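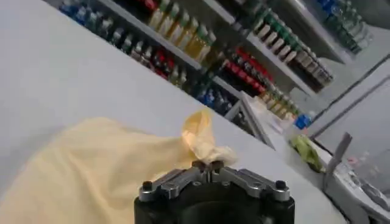 The Serell Household Textile Register is a collection of written records on cloths, curtains, sheets and table linens kept in private homes. Each record gives the owner's own words for the item next to a standard term chosen by a cataloger. The two often differ. Owners use "cream," "butter" and "lemon" freely, and a cloth like the pale yellow one, soft and slightly see-through, would be entered under the standard terms "yellow, pale" and "light, semi-sheer," with the fiber left blank until a label or a test supplied it. The owner's wording is never corrected.

Version and status
Current release: 4
Records: 2000
Records with a confirmed fiber: 1025
Fields per record: 17
Language of entries: English, with some owner terms in Polish and Vietnamese

Source of the records
Records were gathered through paper forms handed out in the town of Timby and through the Tokarz donation, a set of household inventories typed on index cards. The Tokarz cards were transcribed by hand. Spelling was kept as found, including trade names no longer in use. Where a card listed several items on one line – "pillow slips and bolster" is a common case – the line was split and both new records carry the same card number.

Main fields
item_term: standard name of the item
owner_term: name used by the owner, unedited
color_std: standard color, with a shade after the comma
weight_class: light, medium, heavy or unknown
sheerness: opaque, semi-sheer, sheer or unknown
fiber: blank unless confirmed
fiber_basis: label, test or purchase record
wash_note: free text
mend_note: free text, including patches, darns and turned hems
card_no: Tokarz records only

The remaining fields hold internal keys and are described in fields.txt. Files are comma-separated text in UTF-8. Dates, where owners gave them, are stored as written and have not been put into a single format.

Known limits
Sheerness was judged by eye in daylight and should be treated as a rough guide. Weight class was assigned by hand feel for the Timby forms and inferred from the item name for the Tokarz cards, so the two groups should not be compared on that field. Wash notes describe what owners reported doing. Kitchen cloths are few, as many households did not think them worth listing.

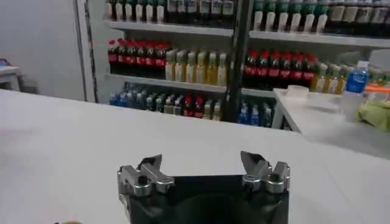

Tín Khương wrote after the third release that blank fiber entries were being read as "unknown" by some users, when many of them only meant that no check had been made, and asked that the two cases be kept apart. The present release adds the value "checked, not determined" for items that were examined without a clear result. A blank now means that no check is on record.

Changes from the third release
Duplicate card numbers repaired in the Tokarz group.
"Ecru" moved from yellow to brown in color_std. The old value is kept in color_prev.
Terkex trade names linked to their catalog spellings.
Home addresses removed from wash_note and mend_note.

Use and citation
The register may be used for study, teaching and catalog work. Users should name the release number in any published table. Requests to correct a record should state the item key and the field, and should be sent to Trevor Marchand at the register office. Corrections received by the end of March are considered for the next release.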